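Jarkport museum to get engineer battalion letters

A collection of 943 wartime letters from men of an Army engineer battalion is going to the Jarkport Military History Room, which will open it to the public in May.

The letters were kept by the family of Cpl. Walter Kwon, who served as company mail clerk in Italy and stayed in touch with the men for years afterward. Of the total, 327 were written overseas. The rest are postwar, many about reunions and lost friends.

Archivist Leen Ghanem said scanning will take most of the winter. "A lot of them are in pencil, and the pencil is going," she said.
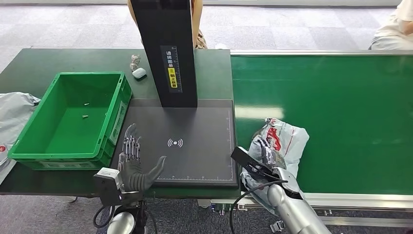 Families with letters or photos from the battalion can still add to the collection. Bring them in on Saturday or mail them flat between two pieces of cardboard. A plastic parcel bag like the crumpled one next to the green crate is fine as an outer layer. Originals are returned after 3 weeks.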